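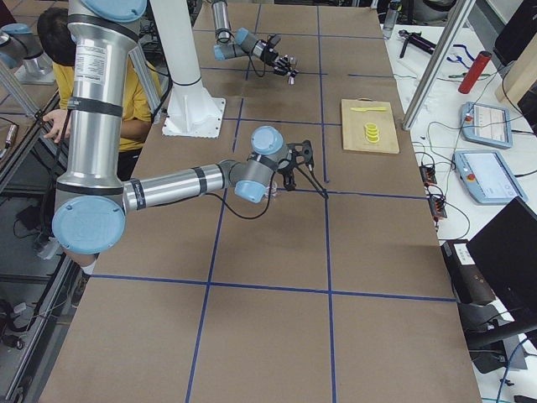 Session 5: Laying Out a Two-Arm Table

Handout for the Lavildale shared workshop course. Bring it with you on 9 August 2022, along with your notes from Session 3, assuming you took any.

What this session covers

You have two arms that share one table and have no idea the other one exists. Tonight's work is mostly tape. People sign up for robotics expecting to write clever software, and then they spend an evening on their knees looking for the end of a roll of blue tape. It counts as robotics.

5.1 The surface

Cover the table before you mark it. Brown paper is cheap, takes tape well and will forgive a spilled coffee, in the sense that it will keep the stain forever and carry on working. Pull it tight. A wrinkle under a cutting board makes the board rock, and you will then spend an hour blaming your calibration.

Run the long tape lines first, then the cross lines. Name the rectangles from the near end and write the names in your log, not on the paper. Last term's group wrote on the paper, changed their minds twice, and ended up with 2 squares called B.

5.2 The props

Our standard task is the kitchen one: wooden board, yellow knife, short stack of lemon slices. The board goes inside one rectangle and the knife lies across it. Toy food has much to recommend it. It doesn't roll far, doesn't drip, and can be dropped 69 times without anyone having to go to the store.

Start each run with the props in the position given in your log. "Close enough" is a position too, but you won't find it again.
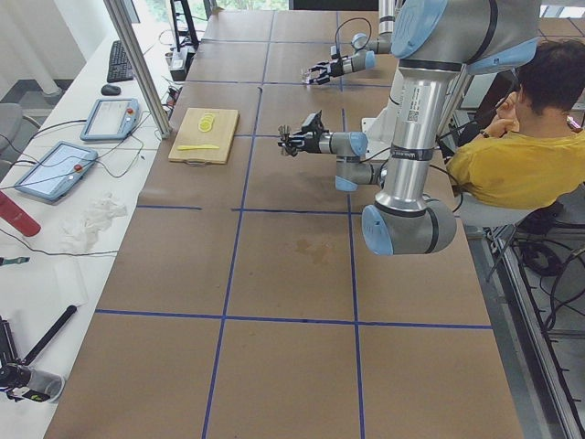
Once the props are down, jog each arm by hand from its own pendant and find out how far it can reach before it gets into the other one's territory. Go slowly. Write down the last comfortable pose for each, then back off a little further, as you'll be less careful after the break.

5.3 The pendants

Both pendants live on the white desk, and they look alike. Before you touch anything, say out loud which arm yours drives. You will feel silly - do it anyway. Keep the red buttons clear of cables, tissues and snacks.

The Skutano sequencer will happily start both programs at once. Don't let it until each has run alone, start to finish, at low speed.

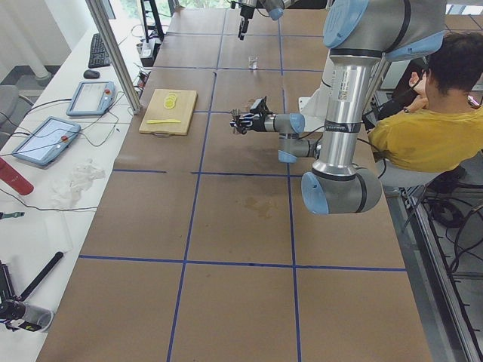 Photo: Skeris workshop archive

5.4 Where to sit

Anyone watching a run sits back from the table and keeps both hands to themselves. Watching is dull. If it gets interesting, press stop.

For next time

Read the Trương notes on gripper fingers, sections 2 and 3. Sketch your grid with the reach of each arm shaded in. Pencil is fine, and so is the back of this sheet.

The home-build group should also measure their own tables. If yours is the kitchen table, clear it with the household first. The course runs through December, and people do like to eat.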